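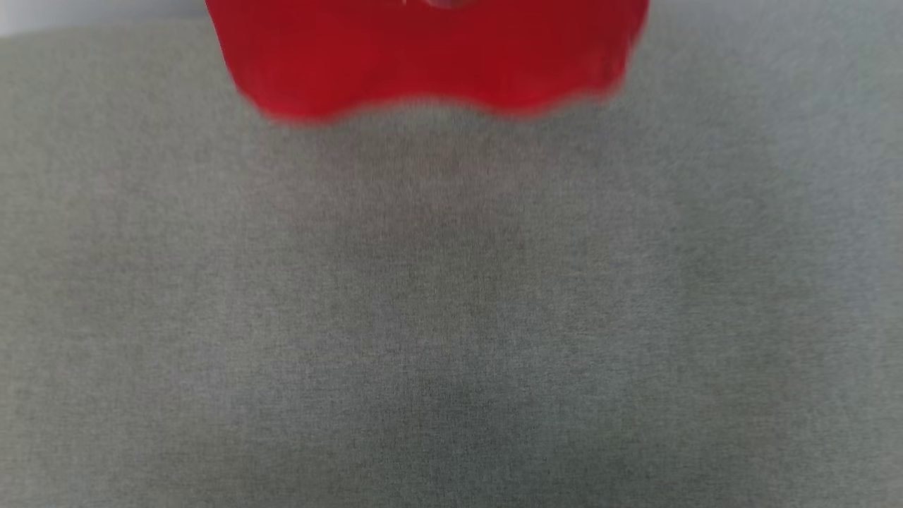 Dineo Mathebula wrote in to ask why her red cotton napkins turned a whole load of dish towels pink after three years of behaving themselves, and whether the towels could be saved. The answer to the second part is usually yes, if they haven't been through the dryer. The steps for both jobs are below: getting stray dye out, and keeping strong colors from bleeding again.

## Before you start

Keep the stained items damp. If they have dried on a line you still have a fair chance, but heat from a dryer makes the job harder.

Read the care labels. Wool, silk and anything marked dry clean only should be left out of this and taken to a cleaner.

You will need:

- a bucket or deep sink
- oxygen bleach powder (the kind without chlorine)
- rubber gloves
- a white rag for testing
- your usual detergent

## Getting the pink out

1. Take out the item that bled and put it in a separate bowl of cold water.
2. Rinse the stained items in cold water until the water runs clear. Squeeze them. Wringing pulls towels out of shape.
3. Fill the bucket with warm water and stir in the oxygen bleach. Use the amount on the package. It must dissolve fully before any cloth goes in.
4. Test a hidden spot, such as the inside of a hem. Dab on some of the solution, wait 30 minutes, rinse, and check that the fabric's own color hasn't changed.
5. Put the stained items in and push them under. A plate on top keeps them down.
6. Soak for eight hours. Overnight is fine.
7. Look at them in daylight. If you still see pink, pour the bucket out, mix a fresh batch and soak again. Old solution has lost its strength.
8. Wash as normal and air dry.

Two soaks will clear most cotton. Polyester blends can go either way. I have a tablecloth from August that took three soaks and still has a faint shadow near one corner. I use it anyway.

Don't use chlorine bleach on colored items, and never mix it with vinegar or ammonia.

## Checking whether something bleeds

Wet a small patch of the item with warm water and a drop of detergent. Press the white rag against it for a minute. If color comes off on the rag, wash that item by itself.

Do this again whenever you change how you wash. Hotter water, a new detergent or a much longer cycle can loosen dye that stayed put for years. In Dineo's case she had moved from cold to hot the week before.

## Washing the red item

Wash it alone in cold water, on a short cycle. Turn it inside out if it has an inside. Take it out as soon as the machine stops. A wet red item left sitting on other cloth will mark it even if the water ran clear.

Repeat until the rag test comes up clean. Some reds need four or five washes. A few cheap ones never stop, and those should stay in a load of their own or with other reds.

## What about salt and vinegar?

Plenty of people swear by a salt or vinegar rinse to set the color. Neither will fix loose dye in a finished cotton item at home. Odair Lopes told me he has done it with every new shirt for years and never had a problem, and he also washes them all in cold water.

Color catcher sheets do pick up some loose dye from the wash water. I put one in with mixed loads. I wouldn't trust one with a brand new red towel.

## Drying

Hang red items in the shade, with a gap between them and anything pale. Check the pegs too, as wooden ones can hold dye and leave a mark on the next thing you hang up.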